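Speaking notes — good practice at the small-parts cell
Nicanor Ibarra
21/08/2023

Thank them for coming, and for coming back after lunch, which I know is asking a lot in a warm room. Say hello to the Caltel people at the back, who sat through a much rougher version of this and were very kind about it.

Start with the rule sheet from Pernora. Hold it up. It is 2 pages and I'm rather proud of that, because the one before it ran on and on and lived in a drawer. I wrote a good deal of the old one myself, so I'm allowed to be rude about it. It had a section on footwear that was longer than the section on what to do when the arm stops halfway with a part in its fingers.

(Pause here. Let them laugh if they're going to.)

What I'd like to do this afternoon is go through the rules we kept, and say a bit about how we argued our way to each of them. The law and the formal safety standards sit above all this and I'm not going to read them to you. Your risk assessment comes first, your guarding comes first. These are the house rules, the sort of thing you'd want a new starter to know by the end of the first morning.

First rule: one person holds the pendant, and that person says so out loud. It feels silly for a week or so, and then you stop noticing. We do it even when there's only one other person in the room. We do it when there's nobody in the room, if I'm being truthful, and I've caught myself announcing it to a cup of tea.

Second: no hands in the nest while the arm has power to move. I had "unless at reduced speed" in the draft and Uriel Tlapale crossed it out, and I put it back, and he crossed it out again. He was right. If you have to write "unless" in a rule like that, people will find themselves in the "unless" all day long. If a part is sitting crooked, stop the arm properly, go in, seat it, come out, say you're out.

Third: handle the part by its edges. We work with processor chips, and a processor chip is a very easy thing to ruin with good intentions. Wrist strap on, strap clipped, edges only, contacts never. The metal lid on top is the forgiving side, and it still isn't there for your thumb.

Then the fixture rules, and I'd ask you to bear with me as I do love a fixture. Printed nests are cheap and quick and we all use them, and so they get treated as if they didn't matter. Ours get a number and a date on the back. They get checked with a gauge piece before the first run of the day, and they get retired at 3206 cycles. I am always asked where 3206 comes from. It's where our first Cervantes nest started letting parts rock, and we simply never found a better number. Yours will be different. Please find your own number and write it down somewhere other people can see it.

(If short of time, skip to cleaning.)

Finger tips: look at them at every shift change. Both of them, from both sides. A tip that has worn on one side will still pick up nicely and then set the part down with a little twist, and you'll spend a whole day blaming the program. I have spent that day. It was a Zerkach job and I rewrote the approach path four times.

Teaching positions: teach slow, save under a new name, never over the old one. Write in the log what you changed and what you hoped it would do. We've 422 entries now, and I'll admit plenty of them only say "nudged down a touch, better", but even that has rescued us more than once. Read out the funny one about the door if the mood is right.

Cleaning. Extruded aluminium is wonderful stuff to build on and every slot in it is a little gutter. Fluff gathers in there, bits of it work loose, and one day a bit ends up under a part that needs to sit flat. We vacuum the slots, and we don't use the air line, which only moves the trouble to the next bench. Go along each groove with the narrow nozzle and take your time. The rule says weekly. I'd like it to say daily and I've been outvoted, quite cheerfully, twice.

Last rule, and leave a moment for it: anybody may stop the cell. The newest person, a visitor, the chap who has come about the lights. They don't have to be right and they don't have to explain first. We ran 200 parts in the trial batch and the cell was stopped by hand more often than I'd have liked, and I thanked every person who did it — through slightly gritted teeth once or twice, but I did thank them.

Close by saying the sheet is theirs to copy and scribble on. Leave the picture up during questions and don't rush off to the coffee.

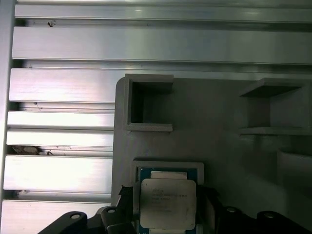 Uriel Tlapale: I'd move the stopping rule to the top, Nicanor. By the time you reach it they're thinking about their trains, and it's the one I'd want them to go home with. And do say that the thanking has to happen in front of the others, or it doesn't count for much.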